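Unit 14: Vessels, stems and water uptake
Course notes, M. Sawatzky

14.1 Water column
A cut stem draws water through the xylem. Air entering at the cut end forms an embolism and reduces flow. Recut 2 to 3 cm above the old cut, at an angle, with a sharp blade. Crushing woody stems is no longer advised; see Dhillon's trial notes (Gristdale, August), in which crushed stems wilted sooner than recut ones.

14.2 Vessel proportion
Stem height above the rim should be 1 to 1.5 times vessel height. A flared mouth lets stems fall outward and needs more material to hold a line. A straight neck needs less. Glazed pots must be tested for seepage overnight before use on polished surfaces.

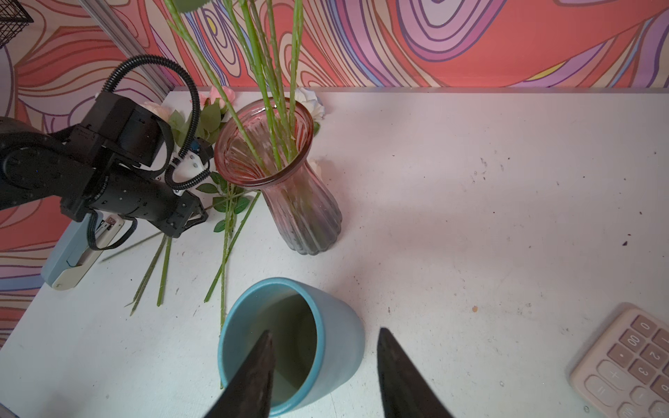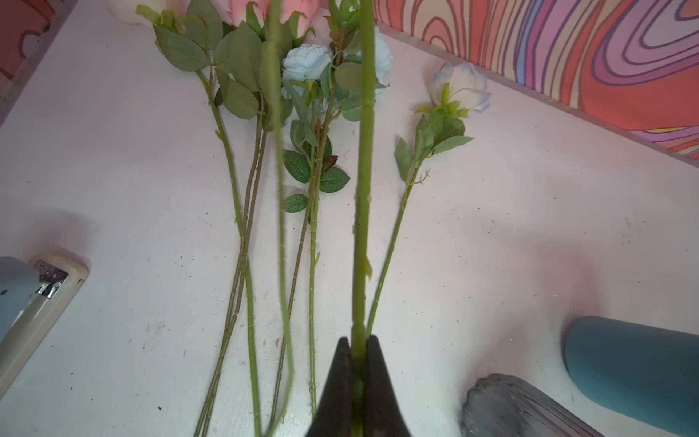
Fig. 14.1. Upper: blue ceramic pot and fluted pink glass vase. Lower: artificial roses, one stem held upright.

14.3 Solution
For the practical, use 1000 ml of tap water per vessel. Sugar feeds bacteria as well as the flower, so never add it without a biocide. Strip all leaves below the water line. Change the solution every second day and rinse the vessel each time.

14.4 Practice material
Proportion exercises use artificial stems. Uptake exercises use fresh stems only. Record fresh weight before and after, to the nearest gram.

Reading: Kushnir, handout 2, sections on conduits and cavitation.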